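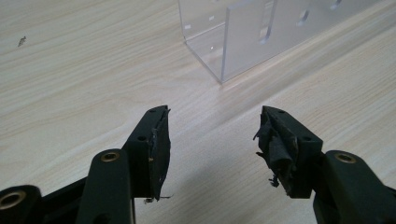 4. 공용 탁자의 상판 밝기와 이용자 평가

4.1 조사 대상과 절차

이 절에서는 클렌드포트(Clendport) 시내의 공용 작업실 일곱 곳에서 수집한 상판 밝기 자료와 이용자 평가를 다룬다. 작업실은 모두 회원이 시간 단위로 자리를 빌려 쓰는 곳이며, 주로 모형 제작, 재봉, 서류 정리, 소형 가전 수리에 쓰인다. 상판의 종류는 옅은 색 나무, 짙은 색 나무, 회색 도장면, 흰색 도장면의 네 가지로 나누었다. 한 작업실에 여러 종류의 상판이 섞여 있는 경우에는 종류별로 따로 측정하였다.

평가에 참여한 이용자는 91명이다. 모두 해당 작업실을 한 달 이상 이용한 회원이었고, 안경이나 콘택트렌즈 착용 여부는 제한하지 않았다. 참여자는 평소 하던 작업을 그대로 하면서 자리를 뜰 때마다 짧은 평가지를 작성하였다. 평가지는 모두 2036장이 회수되었다. 한 사람이 여러 장을 제출하였으므로, 분석할 때는 참여자를 임의 효과로 두었다.

평가지는 Holanda와 Godoy가 도서 수선실 연구에서 사용한 문항을 옮겨 쓰되, 작업 내용에 관한 문항은 공용 작업실에 맞게 고쳤다. 눈부심, 물건 찾기의 어려움, 상판에 대한 선호를 각각 따로 물었으며, 마지막에 자유 기술란을 두었다. 번역은 제2저자가 맡았고, 연구진 외부의 한 사람이 이를 다시 원어로 옮겨 의미가 달라진 곳을 확인하였다. 이 과정에서 '반사'와 '번쩍임'을 구분하기 어렵다는 의견이 있어 두 문항을 하나로 합쳤다.

조명은 각 작업실의 기존 설비를 그대로 두었다. 상판 위 조도는 자리에 따라 차이가 컸으며, 창에서 가장 먼 자리에서는 해가 진 뒤 최대 300럭스에 그쳤다. 낮 시간의 측정은 모두 1월에 이루어졌다. 겨울에는 해가 낮아 창가 자리의 상판에 빛이 비스듬히 들어오므로, 여름철 결과와 바로 비교하기는 어렵다. 조도계는 상판 면에 놓고 읽었고, 휘도는 앉은 사람의 눈높이에서 읽었다. 의자의 높이를 바꿀 수 있는 자리에서는 직전 이용자가 쓰던 높이를 그대로 두었다.

4.2 옅은 색 나무 상판의 특성

옅은 색 나무 상판은 조사 대상 가운데 가장 흔하였다. 운영자 면담에서는 구입 가격, 실내가 넓어 보이는 효과, 연필 자국을 지우기 쉽다는 점이 이유로 언급되었다. 흰색 도장면보다 덜 차갑게 느껴진다는 의견도 여러 작업실에서 나왔다. 세 작업실에서는 Brekora 오일을 정기적으로 바르고 있었고, 나머지에서는 별도의 관리를 하지 않았다.

측정 결과, 옅은 색 나무 상판의 확산 반사율은 흰색 도장면보다 낮고 회색 도장면보다 높았다. 다만 같은 종류 안에서도 편차가 있었다. 오래 쓴 상판은 팔이 닿는 앞쪽이 어둡고 안쪽이 밝았으며, 오일을 바른 상판에서는 이 차이가 줄었다. 나뭇결이 이용자와 나란한 방향인지 비스듬한 방향인지는 반사율 자체에 영향을 주지 않았지만, 자유 기술란에는 결이 비스듬하면 종이를 똑바로 놓기가 불편하다는 응답이 있었다. 이 응답은 서류 정리를 하는 참여자에게서 주로 나왔고, 재봉을 하는 참여자에게서는 나오지 않았다.

상판과 주변의 밝기 차이도 살펴보았다. Sepp은 상판 바로 옆의 바닥이나 벽이 매우 어두우면 상판이 실제보다 더 밝게 지각된다고 보고하였다. 본 조사에서도 밝은 상판이 검은 면과 맞닿아 있는 자리는 그렇지 않은 자리보다 눈부심 점수가 높았다. 이 경향은 조도를 통제한 뒤에도 남았다. 그러나 해당하는 자리가 적어 작업실별로 나누어 비교하지는 못하였다. 밝은 나무 상판과 검은 면이 이웃한 예를 그림 1에 제시한다.

그림 1. 옅은 색 나무 상판과 왼쪽의 검은 배경.

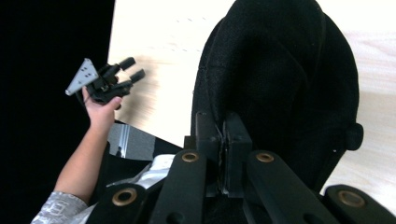

4.3 물건 찾기의 어려움

물건 찾기 문항의 결과는 눈부심 문항과 다른 양상을 보였다. 눈부심 점수는 흰색 도장면에서 가장 높았으나, 물건을 찾기 어렵다는 응답은 상판의 색보다 상판과 물건의 대비에 따라 달라졌다. 검은색 도구를 주로 쓰는 참여자는 옅은 색 나무를 선호하였다. 바늘, 흰 실, 종이 조각을 다루는 참여자는 회색 도장면이나 짙은 색 나무를 선호하였다.

투명한 물건은 따로 분석하였다. 아크릴판, 투명 자, 비닐 봉투와 같은 물건은 상판의 색을 거의 그대로 비추므로 옅은 색 상판에서도 짙은 색 상판에서도 면이 잘 드러나지 않는다. 참여자들은 이런 물건을 면이 아니라 가장자리의 밝은 선이나 작은 반사점으로 알아본다고 적었다. 조명이 위에서 고르게 내려오는 자리에서는 이러한 단서가 약해졌고, 한쪽에서 빛이 들어오는 자리에서는 강해졌다. Hermans가 진열장 연구에서 얻은 결과와 같은 방향이다.

자유 기술란의 응답을 보면, 투명한 물건을 자주 쓰는 참여자는 저마다 대처 방법을 가지고 있었다. 가장 많이 언급된 방법은 색 테이프를 모서리에 붙이는 것이었다. 짙은 색 천을 깔고 작업한다는 응답이 그다음으로 많았다. 투명한 물건과 검은 물건을 함께 두어 위치의 기준으로 삼는다는 응답도 있었다. 아두그나(Adugna) 작업실의 한 참여자는 다음과 같이 적었다.

"투명한 판을 탁자에 그냥 내려놓으면 그 위에 가위를 얹게 된다. 까만 핀을 하나 꽂아 두면 그런 일이 적다."

이와 비슷한 응답은 다른 작업실에서도 나왔으나, 실제로 실수가 줄었는지는 본 조사의 자료로 확인할 수 없다. 평가지는 참여자가 느낀 정도만을 묻도록 만들어졌고, 작업 중의 실수는 기록하지 않았다.
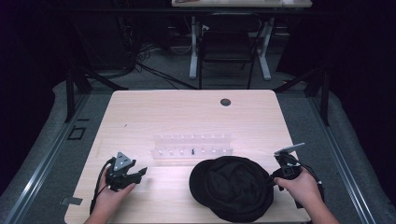

대비의 효과는 작업 시간에 따라서도 달랐다. 짧게 머문 참여자는 상판의 종류에 관계없이 물건 찾기 점수를 비슷하게 매겼다. 오래 머문 참여자에게서는 종류별 차이가 뚜렷하였고, 특히 저녁 시간에 차이가 커졌다. 피로 때문인지 낮아진 조도 때문인지는 구분되지 않는다. 두 요인이 같은 시간대에 겹쳐 나타났으며, 조명을 고정하지 않은 설계에서는 이를 분리할 방법이 없었다.

상판 위에 놓인 물건의 양도 영향을 줄 수 있다. 예비 조사에서는 자리를 뜰 때 물건의 양을 참여자가 직접 적게 하였으나, 무엇을 하나로 볼 것인지가 사람마다 달라 본 조사에서는 뺐다. 대신 '적음', '보통', '많음' 가운데 하나를 고르게 하였다. 이 변수를 모형에 넣어도 상판 종류의 효과는 크게 변하지 않았다.

4.4 선호와 실제 선택

선호 문항에서는 옅은 색 나무가 가장 높은 점수를 얻었다. 눈부심 점수가 높은 자리에서도 선호 점수는 크게 떨어지지 않았다. Rangel은 이용자가 상판을 평가할 때 보기 편한 정도보다 촉감과 온기를 먼저 고려한다고 주장하였는데, 자유 기술란의 응답은 이 주장과 대체로 맞는다. "손목이 닿아도 차갑지 않다"거나 "집 식탁 같다"는 표현이 반복해서 나왔다.

그러나 선호가 자리 선택으로 이어지지는 않았다. 예약 기록을 보면 참여자는 콘센트와 가까운 자리, 문에서 먼 자리를 먼저 골랐고, 상판의 종류는 그다음이었다. 상판에 전선 구멍이 있는지도 선택에 영향을 주었다. 휴대용 조명이나 재봉틀을 쓰는 참여자는 구멍이 있는 자리를 계속 예약하는 경향이 있었다. 구멍의 위치에 대해서는 의견이 갈렸다. 가운데 있으면 재단할 때 걸린다는 응답과, 구석에 있으면 선이 짧아 닿지 않는다는 응답이 모두 있었다.

난드니스(Nandness) 정돈 척도 점수와 상판 선호 사이의 상관은 약하였다. 정돈을 중시하는 참여자는 흰색 도장면을 선호할 것으로 예상하였으나, 결과는 그렇지 않았다. 이들은 오히려 얼룩이 눈에 띄는 상판을 꺼렸다. 다만 이 척도는 개인 책상을 기준으로 만들어졌으므로, 여러 사람이 번갈아 쓰는 탁자에 그대로 적용할 수 있는지는 검토가 더 필요하다.

4.5 제한점

첫째, 상판의 종류와 작업의 종류가 서로 독립적이지 않다. 짙은 색 나무 상판은 대부분 재봉을 하는 방에 있었고, 회색 도장면은 수리용 자리에 몰려 있었다. 작업의 종류를 통제 변수로 넣었으나 자료가 없는 조합이 남았다.

둘째, 광택을 따로 측정하지 못하였다. 오일을 바른 상판과 바르지 않은 상판은 확산 반사율이 비슷하더라도 특정 각도에서 보이는 밝기가 다를 수 있다. 눈높이에서 잰 휘도에 이 차이가 일부 반영되었겠지만, 참여자는 작업 중에 계속 고개를 움직이므로 한 지점의 값으로 대표하기는 어렵다.

셋째, 참여자는 모두 이미 그 작업실을 이용하던 회원이다. 상판이 불편하여 이용을 그만둔 사람의 의견은 포함되지 않았다. 탈퇴 회원의 연락처는 운영자가 보관하지 않아 추가 조사를 하지 못하였다. 다음 절에서는 같은 평가지를 사용하여 창가 자리와 안쪽 자리의 결과를 나누어 살펴본다.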